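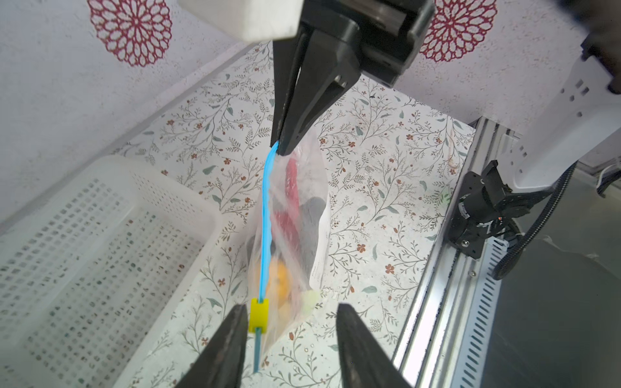
I spent most of Wednesday on the paperwork drawer. It had reached the point where it would only open a hand's width, and I had to fish things out with a ruler.

The drawer is in the hall, under the phone. When we moved in it was for takeout menus and spare keys. Then it took in the car documents, then the boiler manual, and after that anything that came in the mail and looked as if it might matter later. I pulled the whole thing out and carried it to the kitchen table.

The oldest item was a warranty for a Pruvost toaster we gave away two apartments ago. There were 20 manuals altogether, and I kept 7. Most are online now, and I checked each one before it went in the recycling. The Itico fan heater was the only one I couldn't find, so that manual stays. It is mostly in Italian but the diagrams are good.

Receipts took longer. Elfriede Bühler, who did our taxes until she retired, told me once to write the year on a receipt the day I get it, in pencil, on the back. I did that for one summer. The ones from that summer I could sort in a few minutes. The rest were on thermal paper and a lot of them had faded to nothing, so they went out too. One was for 300 dollars and I would like to know what it was for.

What I kept went into groups:

- car
- apartment (lease, deposit, the letter about the windows)
- medical
- things that plug in
- letters from people

The last group surprised me by its size. Rosimeire Queiroz used to write to us from Kidgate when she was teaching there, long letters on yellow paper, and I had put them in with the bills because they came on the same days as the bills. I read three of them standing up. She had a landlord who fixed everything with the same roll of tape – she mentions him in every one. I have moved those to the bookshelf.

I thought about scanning everything. Reto is always telling me to scan everything. But I know what would happen: I'd do a third of it, call the files "scan" and a number, and then have two places to look. Paper is fine for the amount we have.

It all went back in by 5, with room to spare. The keys are on hooks now, apart from two that don't fit anything in the apartment. I tried them in the basement door as well, and in the bike lock. They are in an envelope marked "keys?" at the front of the drawer.

The stamps I found are still good, so I'm going to write back to Rosimeire this week. I owe her a letter from April.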